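Print this page | E-mail to a friend

WHY DOES A DISHCLOTH SMELL? (AND OTHER QUESTIONS FROM BESIDE THE SINK)

Your family may own 21 spoons, 122 plastic lids that fit nothing, and one drawer that must never be opened quickly. But the hardest worker in the kitchen is usually a piece of cloth, and it gets no thanks at all.

Let's give it some attention. It has waited long enough.

What is a cloth, anyway?

Look at a dishcloth very closely, with a magnifying glass if you have one. You will see threads going over and under each other, like a basket that has been squashed flat. Some cloths are knitted, so their threads make little loops instead. Either way, there are gaps between the threads, and each thread is a bundle of even smaller hairs called fibers.

Water loves a small gap. It clings to the fibers and creeps along them, even uphill. Grown-ups call this capillary action. You can call it creeping, as long as you know what you mean.
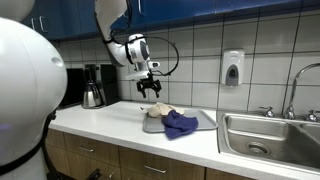 Try it yourself. Put a little water in a cup, hang one end of a dry cloth in it, and let the other end flop over the side onto a plate. Then go and do something useful, like your homework. When you come back, the water will have climbed out of the cup all by itself. This is also why you shouldn't leave a cloth hanging over the edge of a full sink, unless you want a wet floor and a talk with your parents.

So where does the smell come from?

Bacteria. They are living things so small that 2,000 of them could line up across the head of a nail and still have room to wave, if they had arms. They like three things: water, warmth, and bits of your dinner. A damp cloth squashed into a ball has all of them. For bacteria it is a hotel with free breakfast.

The bacteria eat, and they give off smelly stuff as they go. We won't go into detail. You may be eating.

A ball dries slowly because the middle never meets any fresh air. Spread the same cloth out flat, or hang it up, and the water can drift off into the room. That is called evaporation. Dry bacteria are bored bacteria, and most of them stop growing. 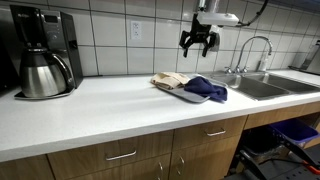 By the Kitchen Science Editor, Fammont Pages for Young Readers
25 Apr 2018

Why have more than one color?

Colors are for remembering. A beige cloth and a navy blue one can have two different jobs, say wiping the counter and drying hands. It doesn't matter which color gets which job. What matters is that everybody in the house agrees, and this can take until July.

Some families add a tray. A tray keeps cloths together and off the counter, and you can carry the whole lot to the washing machine in one trip. It doesn't dry anything, though. A wet towel on a tray is still a wet towel. It just looks more organized.

How do you look after a cloth?

Rinse it when you have finished. Wring it out - twist one end one way and the other end the other way, over the sink, please. Hang it up open. Put it in the wash often, and ask an adult to choose a hot setting.

And if it has fallen on the floor, it is now a floor cloth. Don't put it back and whistle.

Words to keep: fiber, capillary action, bacteria, evaporation, wring (the w is there for decoration).

979 shares | 21 comments

Contact us | Copyright Fammont Pages | Back to top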